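Open Day at the Hesaven Workshop

If you missed the open day at Hesaven on 13 Feb 2025, you missed a very good morning, and I say that as somebody who nearly stayed home on account of the weather. Teresa Egan had arranged the visit for our club months ago, and she herded us all into shoe covers at the door (mine took two tries) before anyone was allowed near a robot.

We began with coffee and a short talk from Colm Moriarty, who runs the sorting project. The idea is to teach robots to handle the parts that come out of old computers, the power supplies and the cables and so on, which arrive all mixed together and are a real nuisance to pick apart. Colm told us they have 3,000 practice runs saved so far, 425 of them from January alone, and he was wonderfully frank about how many of those had gone wrong!
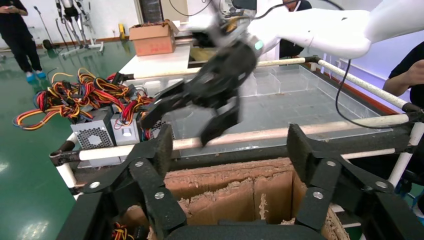 Cables are the hard part, it seems. A power supply is a nice solid box that keeps its shape, and a hand can get a decent hold on it, but a cable flops and twists and catches on its neighbors. Úna McGrath, who looks after the software, said she has started dreaming about connectors. She also talked us through the difference between a hand with jointed fingers and a plain gripper with padded tips, and why the team wants to try both on the same kind of job. I followed most of it, I think - my notes get a bit wild around the part about grip force.

There were plenty of questions, and the talk ran well over its time. Our own Eoin Mac Carthaigh, who spent most of his working life fixing office machines, had a long and happy conversation with Úna about which connectors have the stiffest clips, and we more or less had to pull him away when it was time for lunch.

Hesaven will run 2 more visits in March, with the same talk and the same coffee. Groups are kept small, so please give your name to Teresa early if you'd like to come along. Wear flat shoes, and bring a sweater - the workshop is on the cool side.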